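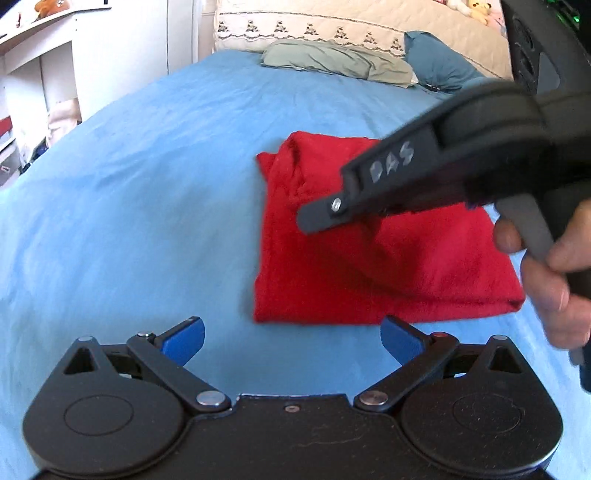
**Ticket:** fitted sheet in Ciltberg room does not stay flat, folded linen slides and opens
**Opened by:** Vilmos Oláh
**Assigned to:** Kibet Mbwambo
**Place:** Cisero guest house, upper floor
**Status:** closed, with one open point (see the end)

**Vilmos, first entry**

Good morning Kibet. I am writing about the bed in the Ciltberg room, the one which now has the light blue sheet. Since we changed to the new sheets in December, I cannot get this bed to look made. I pull the sheet well under the mattress on all corners and it is smooth for a short time. Then I put the folded red piece on it, the one for the guest, and when I come back there are soft wrinkles everywhere and the sheet has come out from one corner at the head side.

The second problem is the red piece itself. I fold it to a rectangle. One side of the fold stays clean, but the opposite corner always bunches up and looks like somebody sat on it. In the other rooms we have flat white towels and they do not do this.

What I have tried already:

- turned the sheet by a half turn
- washed it again without softener
- pulled the corners in a different order

No change with any of them. Please advise what to check.

**Kibet, reply**

Thanks Vilmos. Before we blame the sheet, please check these and write the results here:

1. Measure the height of the mattress with the topper on it. The sheet label says which depth it is made for.
2. Look if the elastic goes all the way around or only at the corners.
3. Tell me which dryer program was used. The new sheets must not go on the hot one.
4. Is the mattress pad under the sheet the quilted one or the smooth one?

For the red piece, which fold do you use? In half and in half again, or in thirds?

**Vilmos, results**

1. The mattress with topper is higher than what the label says. The difference is 5 cm. I measured two times because I did not believe it.
2. Elastic is only at the corners. The old sheets had it all around.
3. I asked in the laundry. The first wash was on the hot program, by mistake. After that always on the low one.
4. It is the smooth pad. The quilted one was moved to the Ziltimton room when we had the family with the small child, and it did not come back.

For the red piece I do half and half again. It is fuzzy and quite thick when folded, so the last fold does not want to stay down.

One more question, maybe it belongs here. On the left side the blue looks a little darker in places, very faint. Is it a stain or not? I did not want to use the stain remover before I ask you, in case it takes the color out.

**Kibet, reply**

So we have three causes and they add up. The sheet is too shallow for this bed with the topper, it probably became smaller in the hot dryer, and the smooth pad lets it travel. Any one of them you could live with.

Please do this:

- Take the topper off for now. Nobody has asked for it in that room.
- Bring the quilted pad back from Ziltimton and put the smooth one there. That bed has the old sheets with elastic all around, so it will not mind.
- Start with the corner that comes out, at the head side. Then do the corner diagonally opposite to it, at the foot. The last two corners can be in any order.
- Smooth from the middle to the sides with the flat hand. Do not pull on the edge of the sheet, you only move the wrinkle to the other side.

About the darker places: do not use the stain remover. Wet a white cloth with cold water, press it there and look at the cloth. If something comes off, it is a mark and we wash. If nothing comes off, let the sheet dry, turn it around on the bed and look again. A shadow from wrinkles will stay on the left. A mark will go with the sheet.

For the red piece try thirds. Lay it flat, push the corners out with your fingers first, then fold the long side in thirds and after that once in half. The bunched corner is usually a corner which was already turned in before the first fold, and then you fold on top of it and cannot see it anymore.

**Vilmos, after the changes**

I did everything in the order you wrote. The bed is much better. The topper is in the linen closet, on the top shelf – please somebody write this on the closet list, I did not find the pen.

Corners: all hold. I sat on the edge of the bed and stood up 5 times, and nothing came out. Before, it was enough to sit one time.

Wrinkles: still some soft ones in the middle. I think this is simply how the new fabric is. If I go over it with slightly damp hands it becomes smoother, but it takes time, and on a day with many departures I would not do it.

Darker places: nothing came off on the white cloth. I turned the sheet and they stayed on the left, so it was only shadow. I am glad that I asked.

Red piece: thirds is better. The bunched corner is gone when I am careful and comes back when I am in a hurry. It also helps to put the clean folded edge in the direction of the door, because this is what the guest sees first.

**Kibet, reply**

Good. The soft wrinkles we accept, I have the same in my own room at home with that fabric. Please do not iron on the bed. I say it only because somebody did it in the Ziltimton room and we still have the mark on the pad.

I wrote to Bhuiyan, where we bought the sheets, and asked two things: if they have the same light blue in a deeper size, and if there is a version with elastic all around. They answered that the deeper one exists but they sell it only in the big pack to laundries, 1000 pieces. We are a guest house, so no. They will ask if another customer wants to share an order.

**Vilmos, last entry**

Understood. I have put a small paper inside the closet door with the corner order and the fold in thirds, so that the evening person does it the same way. If you want to change the words, please do, my spelling of "diagonally" is maybe not correct.

From my side the ticket can be closed.

**Open point:** deeper sheet from Bhuiyan, waiting for answer (Kibet). Until then no topper in the Ciltberg room. If a guest asks for one, use the old white sheet from the lower shelf.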